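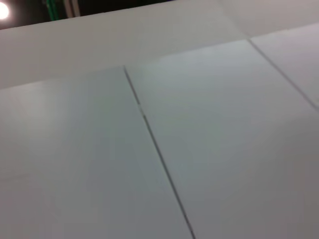 Bogdan Pawłowska

Is a cabinet respray worth it, or am I paying for a nice brochure?

We have white kitchen cabinets in a rental unit in Markorcombe. Doors are sound, hinges are fine, but they've gone a tired gray-white and the tenants complain. A company called Vollport quoted me $3,000 to spray the lot on site, 23 doors and drawer fronts plus the end panels. The salesman says the finish is "factory grade" and lasts "a lifetime." Whose lifetime he didn't say. When I asked what product they use he told me it was proprietary. My brother-in-law thinks I should do it myself with a roller over a long weekend in January when the place is vacant. I don't trust either of them. Has anyone lived with one of these jobs for more than a year?

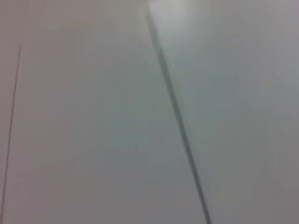
The other thing bugging me is the warranty. It covers peeling but leaves out "edges, joints and areas of regular contact." What part of a kitchen door isn't an area of regular contact? I'd also like to know if I can get away without sanding, as they claim to skip it with some kind of bonding primer.

Elżbieta Zieliński

Had it done, different firm. Looked great for a while, then the coating started lifting next to the sink and under the trash drawer pull. The fronts up high are still perfect. Nobody touches those.

Before you sign anything, ask for the product data sheet. "Proprietary" usually means they buy it from the same supplier as everyone else. If they won't name it, walk. Ask for the address of a kitchen they did a few years back, too. Mine could only show me pictures.

On sanding: a bonding primer helps, but I wouldn't believe anyone who says you can skip prep completely. Kitchen doors have grease on them even when they look clean. Degrease, rinse, let it dry, scuff lightly, then prime. Do one door first, leave it a week and go at it with a fingernail.

I'd read that warranty as no warranty.

Jelle Verstraete

just replace the doors. McPhee had plain white ones on clearance when I did mine, came out to under 1,000 and I hung them myself. my kitchen is smaller than yours though so do your own math. paint is paint

Karim Abou Jaoude

New doors only make sense if your boxes are a standard size, so measure before you get excited about a clearance rack. Mine weren't.

I rolled mine with a foam roller and a water-based cabinet enamel. It came out decent, with a slight orange peel if you look sideways. The can says ready for use overnight, and I don't buy that for a second. It marked easily for weeks, so a long weekend before a tenant moves in is asking for trouble. If the place has to be rented right away, I'd clean the doors hard, swap the handles and leave the paint for another year.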